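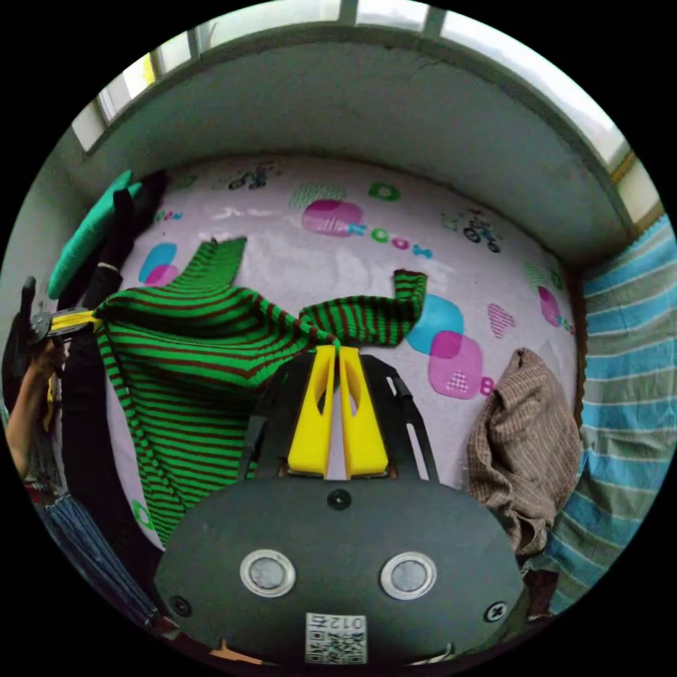
How a robot learns to fold your jumper

Folding a jumper is a job most people can do without thinking much. You lay it flat, tuck in the sleeves and fold it over. For a robot, the same job is very hard. This page tells you why, and how a kit called the Barivow helps people teach robots to do it.

Why are clothes so tricky?

Robots have been good at some jobs for a long time. A robot in a car factory can pick up the same metal part all day. The part is always the same shape and it is always in the same place, so the robot can make the same move again and again.

Clothes are different. A jumper can be flat, bunched up, inside out or hanging off the side of a chair. Each time you drop it, it lands in a new shape. Knitted clothes stretch as well, so if you pull one sleeve, the neck may move too. Colours and patterns can also cause trouble. If a striped jumper is lying on a sheet with pictures all over it, the robot has to work out which bits are jumper and which bits are sheet.

You worked all this out when you were small, by handling clothes every day. A robot needs lots of practice too, or it needs to learn from somebody else's.

What is in the kit?

The Barivow is a pair of grippers that a person holds, one for each hand. A gripper is a tool for grabbing things. Each one has two fingers that open and close, a bit like kitchen tongs. The fingers are bright yellow, which makes them easy to see against most clothes.

Each gripper also has a camera that looks out over the fingers. It records what the fingers are doing and what is near them. Each gripper has a number, so that people know which recording came from which tool.

The kit comes in a carry case with a charger and a printed guide. There is no robot in the box. The grippers are for the teaching part, and the robot comes in later.

How does the teaching work?

A person picks up the grippers and does an ordinary job with them. They might spread a jumper out on a bed, using one gripper near the neckline and the other on a corner. They are not allowed to use their fingers to help, even when it would be quicker. The robot will only have grippers, so the person has to manage with grippers as well.

When the job is done, the person stops the recording, messes up the clothes and starts again. One jumper might be folded many times in a morning. Then it is swapped for a shirt or a towel.

Miyuki Tsuji teaches people how to use the kit. She tells new people to slow down. "Everyone rushes the first one," she says. "Then they drop the sleeve and have to go back for it." She keeps those recordings too, if the sleeve gets picked up again. A robot will drop things, and it needs to see what to do next.

The recordings are then used to train a computer program. The program looks for patterns in them, such as where people grab a jumper and which way they pull. Later, the program can be put into a robot that has the same kind of fingers. A team might collect 1,000 recordings before they try this, and the robot may still get it wrong at first.

Why use real bedrooms?

You could do all the folding on a plain white table. The trouble is that a robot trained only on a white table may get muddled anywhere else. Real rooms have windows, pillows, blankets and other clothes lying about. The light changes during the day. Renji Kikuchi, who plans the recording jobs, asks people to leave the room as they find it and not to tidy up first. You may wish your parents had the same rule.

Is it hard to use?

It takes a bit of getting used to. Thick knitted clothes are the easiest to start with, as there is plenty to pinch. Thin, slippery things like silk scarves are harder. Buttons are harder still, and the guide leaves them until the last chapter. Your hands can get tired, so the guide says to have a rest after every 5 jobs.

The kit is made for adults, but schools can book a visit and children can try the grippers with a helper beside them.

Words to know

Gripper - a tool or robot hand that grabs and holds things.

Recording - a saved video of a job being done.

Train - to teach a computer program by showing it many recordings.

Try it yourself

Find 2 pairs of kitchen tongs and a jumper. Ask an adult first. Drop the jumper on your bed, then try to spread it flat and fold it using only the tongs. When you have finished, try again with a sock.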